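Tornov Community Support > Mesh and Wi-Fi > Closed tickets
Ticket: Clamesitz satellite drops upstairs bedroom every night
Status: Solved
Opened: Thursday, November 21, 2024
Product: Tornov base unit with one Clamesitz satellite
Priority: Normal

Original problem

The bedroom loses Wi-Fi every evening and comes back on its own after 12 minutes. The phone still shows full bars the whole time, but no page will load. Downstairs is perfect. I love this system, by the way! We moved to our place in Istau in September and I had the base unit running before we had a couch, so I'd really like to get this last room sorted.

Speed next to the base unit: 298 Mbps down.
Speed in the bedroom on a good day: 40 down.
Speed in the bedroom during a drop: the test won't start.
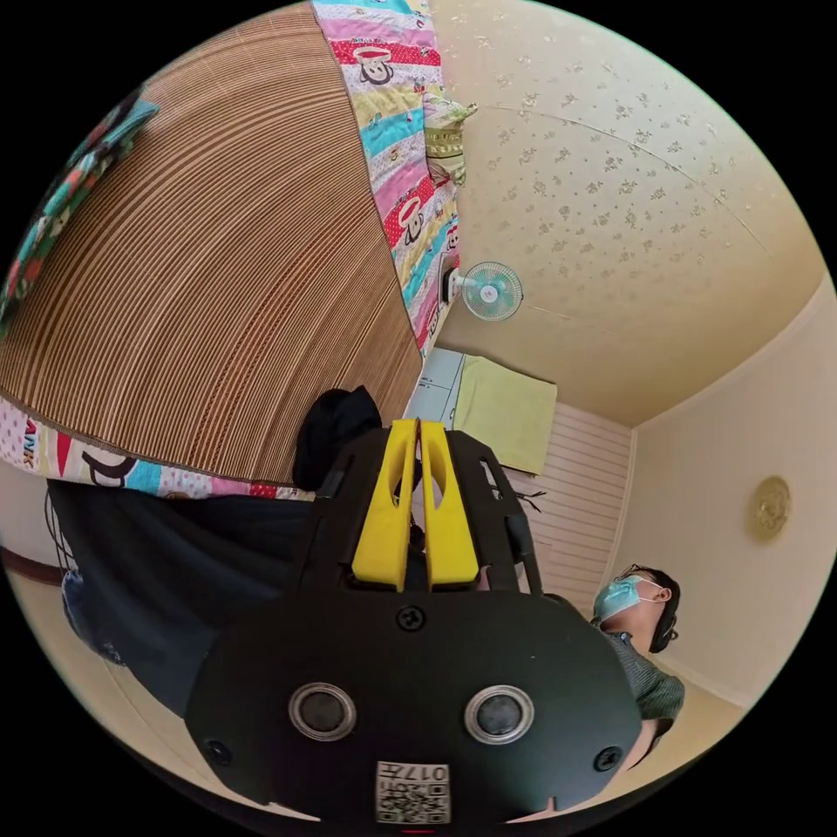

Upstairs, the problem room

Already tried before opening the ticket: power cycling the satellite, forgetting the network on both phones, a new power strip, and turning off the guest network. None of it made any difference.

Support reply 1

Thanks for the detailed numbers, they help a lot. Full bars with no traffic usually means the device is talking to the satellite fine and the satellite has lost its link back to the base. Please open the app, go to Network Health, and read off the backhaul channel while everything is working. Then do it again during a drop. Please also tell us the firmware version on each unit. They are listed separately, and they don't always match.

Update from customer

This was fun, I didn't know that screen existed. Backhaul is on channel 100 when things are good. During the drop it says "searching" with a little spinner, and when it comes back it's on 36. A while later it moves back to 100 by itself. I watched it do this two evenings in a row with a cup of tea.

Firmware matches on both units, and the app says up to date.

I also tried leaving a laptop wired straight into the satellite with an Ethernet cable. It dropped at the same moment as the phones, so I think you're right about the link between the two boxes.
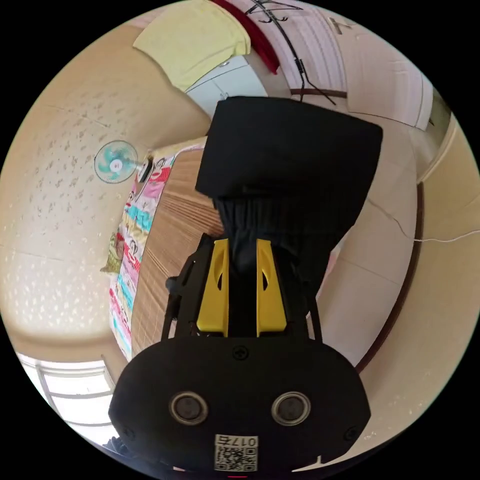

Bedroom

Also moved the satellite from the hallway shelf to the landing. Speed went up a bit, but the drop still came that night.

Support reply 2

Great testing, and the wired laptop settles it. Channel 100 is in a part of the 5 GHz band that is shared with radar. If the base unit hears something that looks like a radar pulse, it has to leave that channel right away and wait before using it again. The satellite then has to find the base on its new channel. That should take a minute or two, so 12 is far too long, and we'd like to fix both halves of this.

Please do these in order:

1. In the app, go to Advanced > Backhaul and change Channel Selection from Auto to Fixed.
2. Pick 36, 40, 44 or 48.
3. Restart the base unit first. Wait for the solid light.
4. Restart the satellite.
5. Under Advanced > Recovery, turn on Fast Rejoin. It is off by default on systems upgraded from older firmware.

Leave the satellite on the landing for now. Let it run for a week before changing anything else.
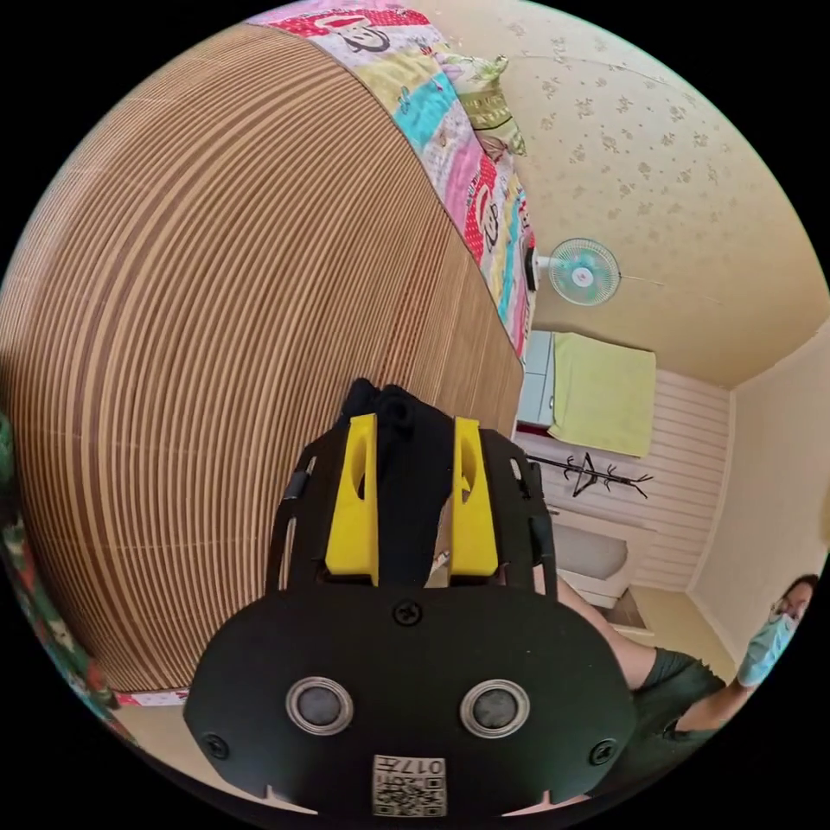
M. Bouchard

It works!!! Seven nights with no drops. I went with channel 44 and turned on Fast Rejoin, and the backhaul screen has said 44 every single time I've looked (which is a lot - I may have a new hobby).

Some notes for anyone who finds this ticket by searching:

Step 3 matters. The first time through I restarted both boxes together and the satellite came up with an amber light and stayed there. Doing the base first and waiting for solid sorted it out.

The Fixed setting is hidden until you scroll past the parental controls. I thought my app was missing it.

Speed in the bedroom is a little better than it was, mostly from the move to the landing I'd guess. Video calls are smooth and the late movie no longer stops right before the end.

One leftover question. If I add a second satellite for the garage, does it pick up the fixed channel by itself, or do I set it again?

Support reply 3

So glad to hear it! A second satellite takes its backhaul channel from the base unit, so there is nothing to set. Fast Rejoin is per satellite, though, and you will need to switch it on for the new one. Marking this as solved. The ticket can be reopened from the link in your email if the drops return.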